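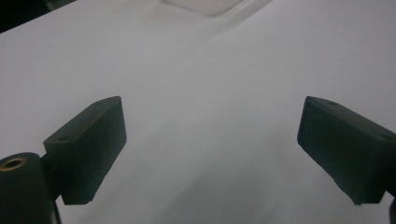
Penrose hand-held gripper: teaching by hand
Project gallery, Clostness workshop

Penrose is a two-finger gripper on a hand-held tool. An operator carries it through a task, opening and closing the fingers as needed, and the camera on the tool records the approach from the gripper's own point of view. The recordings are used to train an arm fitted with the same fingers. No arm is present during a hand demonstration.

The current set was recorded in December and contains 412 demonstrations of one task: approach a pale part on a pale surface, grasp it, lift it and put it down inside a marked area. Rochelle Baptiste wrote the task sheet and did most of the recording. Crisóforo Manríquez handled the fingers, the mounts and the remote-control comparison.

Notes on the opening picture

Fingers open, gap empty, white surface between them. The whitish rectangular object is at the far end, near the top.
The outline of the object is carried mostly by faint gray shadowing. Low contrast between part and surface is the condition this set was made to cover.
Both finger blocks are dark gray with flat inner pads. Screw holes are visible on the top faces, and a brass-colored threaded insert sits in the cylindrical mount at the lower left.
The right finger has a small notch or chipped corner at its lower edge. Finger wear is logged by session, and fingers are swapped between sessions only.

Recording procedure

Each demonstration starts with the fingers fully open and ends with them fully open. Operators hold still for 2 seconds at both ends so the clips can be trimmed automatically. Regrasping is allowed – it is labeled, and the clip is kept. A dropped part is also labeled but goes to a separate folder.

Lighting is left alone within a session. The start position of the part is changed after every demonstration, following a printed list.

Remote-control comparison

The same task was recorded with the arm driven from a Hetico hand controller, 300 demonstrations in all. The operator worked from the wrist camera view with no direct line of sight to the table. These clips run longer, mainly in the last part of the approach, where the operator slows down to judge depth. Hand demonstrations show a smoother approach but more wrist rotation than the arm can follow, and clips over the joint limits are rejected by a script before training.

File notes

Clips are indexed in Triridico under the project name, with separate labels for hand and remote recordings. Finger opening is stored alongside the video as a single value per image. Index entry 1049 has a corrupted finger track and should be skipped when exporting.

Requests for the task sheet or the finger drawings go to Crisóforo Manríquez.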